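Dilalen opens rental service for kitchen robot arms

July 25, 2018

Dilalen, a small company which until now has sold only to test laboratories, has started to rent out a robot arm for home and small cafe kitchens. The service is called Pelau. It includes the arm, a gripper, the control software and a person who comes to install it. The first customers got their arms in June, and the company says it is now ready to take orders from anyone in its delivery area.

The price is 99 dollars a week, with a deposit of 1000 dollars which the customer gets back when the arm is returned in good condition. The shortest rental is four weeks. Customers who want to keep the arm can buy it for 2627 dollars, and in this case the deposit is counted as a part of the price. Delivery is free inside the town and the nearest villages. For longer distances the customer pays the driver's time.

"We did not want to sell a machine to people who have never tried one," said Lenni Tuominen, who is responsible for the service at Dilalen. "Four weeks is enough to learn if you have a use for it. Some people will have, and some people will send it back, and both are fine for us."

The idea of renting came from the company's older customers. Several laboratories had asked if they could borrow an arm for a short project and return it after. Dilalen lent out a few on simple terms, and the same paper was later used as a base for the Pelau contract. The contract is now five pages long, and the part on damage takes two of them.
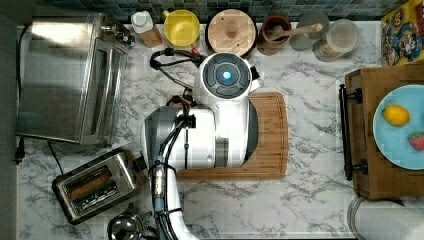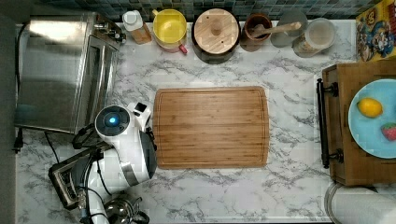 Pelau is made for people who do not want to rebuild their kitchen around a machine. The installer looks at the counter before he brings the arm, and together with the customer he decides where it will stand and what it has to reach. Small appliances can normally stay in their places. In a kitchen like this one, with the toaster oven and the toaster on the left of the cutting board and a wooden tray on the right, the arm has to be taught which areas it may enter and which it must go around. Teaching is done by hand: the customer holds the arm, moves it slowly to a point and saves the point on a tablet. The installer goes through the first points with the customer, and this visit takes up most of an afternoon.

The software comes from Tornach, a partner company that has written control programs for packing lines. For Pelau it has made a simpler version with larger buttons and fewer menus. A customer can build a task from ready steps such as "go to", "close", "lift" and "put down". Tasks are saved under a name and can be started again the next day, if the things on the counter are in the same places. If they are not, the points have to be corrected.

This last matter is the weak side of the service at the moment. Jarmo Kettunen, who runs a lunch cafe and was among the first customers, rented the arm to move bowls and lids from one side of his counter to the other during the busy hours. He is satisfied with the arm itself but he would like it to need less attention.

"My staff move everything all the time, it is a kitchen," Kettunen said. "In the first week I was correcting points each morning. Then I put tape on the counter to show where the bowls must stand, and after this it went better. But I think the program should find a bowl by itself when it is a little to the side."

Kettunen also said that the arm is slower than he expected. Dilalen limits the speed in all rented arms, and the customer cannot change the limit. The arm stops when it meets resistance, and after a stop it has to be started again by hand from the tablet. According to Tuominen the company will not raise the speed this year, although it has been asked to do so by more than one customer.

There are also limits on what the arm may be used for. The contract does not allow knives or other sharp tools in the gripper, and it does not allow pans with hot oil. The arm should not be washed under running water. It is cleaned with a damp cloth, and the fingers of the gripper can be taken off and washed in the sink. Spare fingers are included in the rental - two pairs in each box - and more can be ordered.

Support is given by phone and e-mail. If a fault cannot be solved this way, Dilalen changes the whole arm and does not charge for the days when it was out of use. The saved tasks are kept on the tablet, but the points must be checked again after a change, as the new arm is never standing in exactly the same position as the old one.

Dilalen has 62 arms for rental in this first round. When all are out, new customers will be put on a waiting list. The company is also talking with the housewares store Ngui about showing one arm in the store, where people could try the teaching by hand before they sign anything. Tuominen said that the talks are not finished and he did not want to give a date.

A new version of the Tornach software is promised for the autumn. It should let the customer copy a task and move all its points at the same time, for example when the cutting board is changed to another place. Customers who are renting at that time will get the new version without extra cost.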